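Week 4 handout: Learning to handle cloth from hand-held gripper recordings
Lecturer: Noémi Simon
Read before the Sunday problem sheet deadline

1. Where we left off

Last week we trained a policy on rigid objects only. Blocks and mugs keep their shape, so a pose is enough to say where they are. Cloth has no such shortcut. A blanket can be crumpled in more ways than we could list, and two folds that look alike to a camera may behave differently when pulled.

2. The method

The Pravik method skips the pose step. The input is the wrist camera image and the width of the jaw opening. The output is a short run of future gripper movements, of which only the first few are carried out before the network is asked again. Training is plain imitation: people do the task holding the gripper by hand, and the network learns to copy them.

The main set has 2000 recordings. After cleaning, 1755 are left. The usual reasons for dropping one are lost tracking and a start with the jaws already closed. Keep the 153 test recordings apart, as they come from homes that do not appear in training.

3. What counts as a grasp

Students often label the grasp at the moment the jaws stop moving. This is too late for thin cloth and too early for thick knits, which go on squashing. Use the rule from the Zeltero labelling sheet:

Start: first image with cloth between both pads.
Hold: jaw width steady for five images in a row.
Release: first image in which either pad is clear of the cloth.

Look at what lies near the target as well. Bedding is hard for the network because a loose item, a sheet and a blanket may all be soft, creased and patterned. Colour helps a little — but a pink cloth near a pink blanket takes that help away.

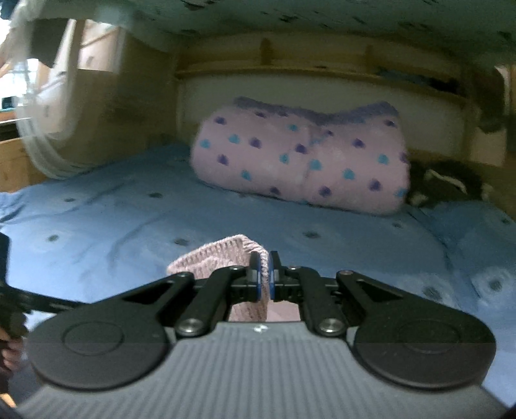 Fig. 4.1. Wrist view, bedding task. The folded edge of a knitted cloth is between the blue pads; patterned sheet below, rolled or folded blanket behind.

4. Result to remember

Adding jaw width to the input helped more on cloth than on rigid objects. Training for 3000 further steps made no clear difference to either.

5. For the problem sheet

Mark start, hold and release in the two clips on the course page. Then say in a few lines which of the three you were least sure of and why.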